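Why Do We See Things as Level or Tilted?

Your body has a tool for finding "down." It is inside your head, deep in each ear, and it is called the inner ear.

Each inner ear has three curved tubes filled with fluid. When you turn your head, the fluid lags behind and bends tiny hairs. The hairs send a signal to the brain. The tubes report turning.

Next to the tubes are 2 small sacs. These hold very small crystals. The crystals are heavier than the fluid around them, so gravity pulls on them. When you tip your head, the crystals shift. The sacs report tilt.

Your eyes help too. The brain looks for lines that are usually level or upright, such as floors, door edges, and the horizon. It compares these lines with the signals from the ears. If the two do not match, you may feel dizzy.

Try it: Stand on one foot and count to 4. Now do it again with your eyes closed. Most people wobble more the second time. Ask an adult to stand close by.

Picture frames and furniture also give the brain lines to compare.
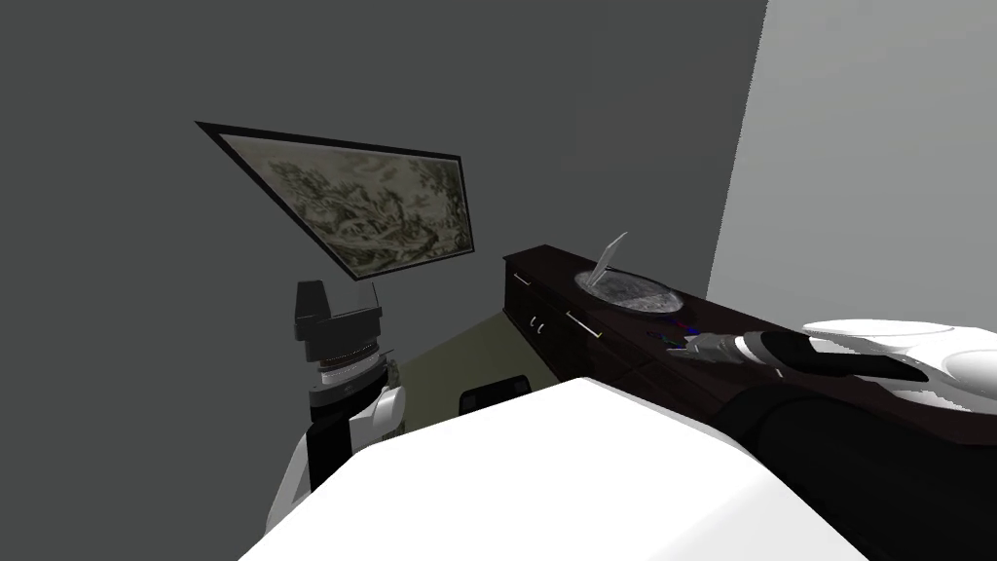 A framed landscape at a steep tilt, with a long dark dresser.

Word to know
Gravity: the pull that draws objects toward the ground.

Skevwood Science Pages, 30 January 2022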